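Course notes, unit 7 – Laundry and Linen Care
Instructor: Constanza Vergara, Sarholm Household Skills Program

## Folding starts with finding an edge

Welcome back! Last unit was all sorting and stain treatment, and I know some of you have been waiting for this one. Folding is my favorite thing to teach. There's a moment when a wad of cloth turns into a shape you understand, and I still get a kick out of it.

Our subject is one printed cloth and a plastic basket. Please read these notes before you come to room 308, and bring a printed piece of your own from home (a bandana, a pillowcase, a big scarf, whatever you have).

### The pile

A cloth that has been dropped in a basket tells you very little. Corners are buried, the hem goes in and out of sight, and a busy print makes it worse, since your eye follows the pattern and loses the fold. 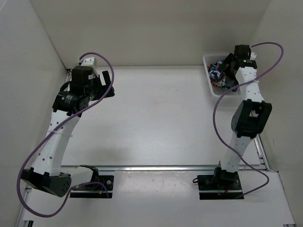 *Fig. 1. Patterned cloth crumpled in a perforated basket, with clear work surface beside it.*

Look at how much open surface there is to work on. That's what you want! Clear your table first, before you reach into the basket. I like a plain, light top for dark prints, and a dark towel laid down under white linens, so the outline of the piece shows up strongly.

When you lift a piece out:

- Take it from the top of the pile and raise it slowly.
- Let it hang for a breath or two. Gravity does a lot of the work for free.
- Lower it so the bottom touches down first, then lay the rest away from you.

### Reading the hem

Now the detective work. Before you smooth anything, find one stretch of border you trust and follow it with your eyes. On the cloth below, the lower border starts out nearly flat at the left and then curves upward. There's a narrow strip of fine dark-and-white striping along part of it, and a thin dark line under the teal patch near the corner. Little clues like those are gold. Farther up, the teal section shows you a fold, so leave that area until you've settled the border.

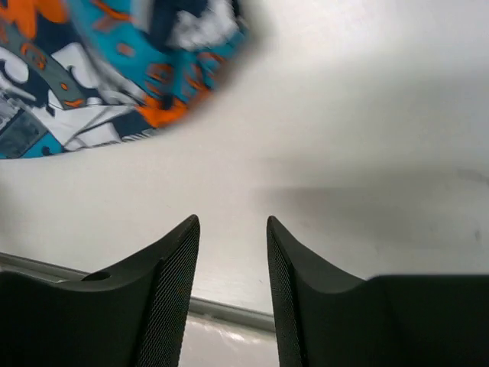
### Opening it out

Work from the edge you trust toward the part you don't. In class we'll do it in this order:

1. Pin down the straight edge with one hand.
2. Pinch the bunched side near its border and draw it out sideways.
3. Stop when you feel a tug. Find the layer that's caught and free it.
4. Smooth from the middle outward with a flat palm.

Vignesh Pisharody, who teaches the evening section, starts from a corner every time and gets lovely results. Try both ways and keep the one your hands like.
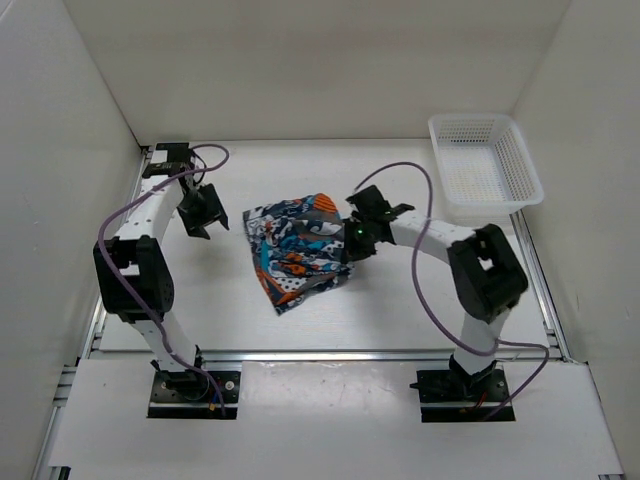

*Fig. 2. Cloth partly spread: fairly straight left edge, pointed lower corner, gathered right side.*

The outline is four-sided but uneven, and the wrinkles and shallow folds still need smoothing. I'd leave that left edge alone and put all my effort into the right side.

### Practice before next class

Do two rounds with your own cloth, from crumpled to flat, and write down which edge you found first each time. Then fold it in half, edge to edge, and check whether the corners meet. If they don't, go back and look for a hidden crease – it's usually near the middle.

Extra reading is in the Etmont binder, shelf 334. The chapter on fitted sheets is wonderful, but save it for unit 8.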